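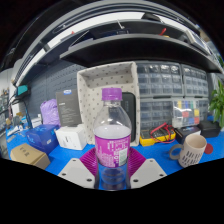
July, workshop notebook

Parsons parlor guitar, in for a setup before the Bodgate gig.

Started 9:30. Came in with the complaint that it buzzes on the low E from the first fret up to about the fifth and goes quiet when played hard. Strings on it were old, wound ones gone dull. Tuned to pitch and left it on the stand for an hour before measuring anything.

Relief at the sixth fret was nearly nothing. Straightedge sat flat on the bass side with a hair of light on the treble side. No adjustable rod in this one, so whatever relief we get comes from string tension and the state of the frets. Nut slots on the low E and A are too deep. Somebody has had a file in there before and gone in at an angle, you can see the slot is wider at the back than the front.

Frets 1 to 3 have grooves under the B and the plain G. Not deep enough to replace. Leveled the first 6 only, short beam, 400 paper, then crowned and polished. Stopped there on purpose. The upper frets hardly get used and there is not much height left on them.

Nut: decided against filling the slots. Made a new one from the bone offcuts in the drawer under the small vise. First blank split when I was thinning it, a crack I should have caught before cutting. Second one fine. Kept the string spacing from the old nut, except moved the high E in a touch as it was riding close to the edge and would pull off on a hard bend.

Saddle left alone for now. Action at the twelfth is a little high for fingerpicking but the player wants to use a slide on two of the songs, so high is fine. Write that on the ticket so it doesn't get "fixed" later.

Bridge plate looks sound with the mirror. One loose brace on the bass side of the lower bout, taps dull compared with the others. Worked glue in with a thin blade and a bit of suction from the far side, cleaned up the squeeze-out, clamped with the screw jack. Clamped at 1:15. Leave until tomorrow. Do not string up tonight.

Pickup. The Ostico under-saddle strip gives far more from the D and G than from the others. Swapped the cable first, then the jack, no change. Pulled the saddle and there was sawdust packed at one end of the slot. Cleaned it out, but the floor of the slot isn't flat either. Needs a pass with the small router and the jig. That jig is set for the wider saddle at the moment, so reset the fence before using it. Charge for the jack anyway? I put the old one back, so no.

Bill so far:
Nut, made and fitted, 60
Strings, 13
Fret level, part, at the usual bench rate
Brace, same

Pickup work to be added once the slot is done.

Second job, Jakcombe house PA, afternoon.

Left channel drops out during the second set, never the first, according to the note taped to the lid. Ran a 74 Hz tone and then some recorded music through it with the lid on. It went at 3:40, came back when I tapped the side of the case. Lid off, tapped along the board with the end of a chopstick. The output connector is the sensitive spot. Two of the solder joints have a ring around the pin. Reflowed all of them on that connector, plus the matching ones on the right channel while it was open.

Back together and running again from 4:20 with the same tone and music. No dropout by 6. Doesn't prove much. Will run it again tomorrow with the lid on and a blanket over the top to warm it up.

One of the fader caps is missing on channel 6. There are a few in the tin that nearly fit. A gray one will do if they don't mind it not matching.

To do:
Unclamp Parsons brace, tap test, check inside with the mirror
Reset jig fence, route saddle slot
String up, recheck relief after it has sat under tension overnight
Look at upper fret buzz again once the slide player has tried it
Jakcombe warm run
Order bone blanks, we are down to two
More 400 paper

Bodgate load-in is 5:30 and the guitar has to be out of here by noon that day.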